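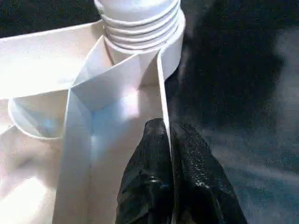 Unit 3: Ribs, Walls and Bosses in Molded Plastic Parts

Handout for the bench session. Read before class and bring it with you. The drawing exercise at the end is due at the start of the next unit.

Thin walls and why we use them

In Unit 2 we looked at how melted plastic fills a mold and how it shrinks as it cools. Thick sections cool slowly. The outside sets first, and the inside keeps pulling in after that, which leaves a dent on the surface (a sink mark) or a hollow inside (a void). A solid block of plastic is a poor choice for most molded parts. It uses more material, takes longer to cool, and often comes out warped.

The usual answer is a thin shell with ribs. A rib is an upright wall that adds stiffness without making the whole part thicker. When ribs meet and cross, they divide the open side of the part into compartments. These are often called pockets. The pockets do not have to be square. Where a diagonal rib runs in to support a round feature, a narrow triangular pocket is left beside it.

Terms used in this unit

Nominal wall: the main wall thickness of the part. Other thicknesses are worked out from it.
Rib: a thin wall standing up from the nominal wall.
Boss: a raised round feature, often hollow, used for locating, fastening or receiving another part.
Collar: a wider ring around the base of a round feature.
Gusset: a short, usually triangular support between a wall and a boss.
Draft: a slight taper that lets the part come out of the mold.
Junction: the place where two or more walls meet.

Junctions

Every junction is a small thick spot. If three ribs meet at one point, there is more plastic there than anywhere else nearby. Keep the ribs thinner than the nominal wall and avoid bringing too many to the same point. If you can't avoid it, stagger them, or core out the middle of the junction.

Check the back of the part too. Sink marks show up on the face opposite the rib and are easy to miss on white plastic in strong light. Tilt the part until the light runs across the surface at a low angle.

Round features with ridges

Ridges around a cylinder can be threads or separate rings. They can look the same at first glance. To tell them apart, put a fingernail in one groove and follow it around. On a thread, you end up in the next groove over. On rings, you come back to where you started.

This matters for the mold. Separate rings and outside threads both make undercuts if the mold pulls along the axis of the cylinder. A thread can sometimes be unscrewed from the mold. Rings can't, so the mold has to split along the sides, or the plastic has to be soft enough to be pushed off. Look for a parting line running up the ridges. If you find one, the mold was split.

A collar around the base spreads load into the surrounding walls. It also hides the bottom of the ridges, so note in your sketch whether you can see the last one or not.

Bench work

Work in pairs. Each pair takes one part from the Povville tray and one from the Walesport tray.

1. Sketch the open side. Show all the walls, including the short ones.
2. Measure the nominal wall in 3 places and write down each reading. Do not average them yet.
3. Measure one rib at the top edge and again near the base. The difference is your draft.
4. Mark every junction on the sketch. Circle any you think would sink.
5. Turn the part over and check your circles.

You have 30 minutes. Calipers go back in the case closed.

Homework

Redraw your part with one rib moved or removed. Write 170 words on what the change would do to stiffness and cooling. Hand it to Dilwyn Skyrme. Questions about the calipers go to Filippos Vrettos.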